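3.2 Collecting the demonstrations

We drove the simulated arm by remote control, and I'll admit I was dreadful at it to begin with. Henrik Grube had played with the Nornell handset before and got through his 400 runs while I was still bumping into things. Between us we kept 800 of the 1,000 runs we recorded. The rest went in the bin, mostly my early ones (sorry, Henrik!).

What helped me most was switching to the wrist view. From the side I kept misjudging the tilt, but looking out past the fingers I could line things up by eye, as in Figure 4, and slow right down near the disc. We both had 15 practice goes before anything was saved.

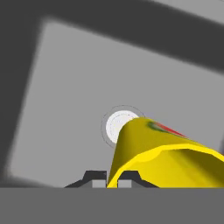 Figure 4. Wrist view in simulation, with the yellow object between the fingers and its narrow end over the white disc.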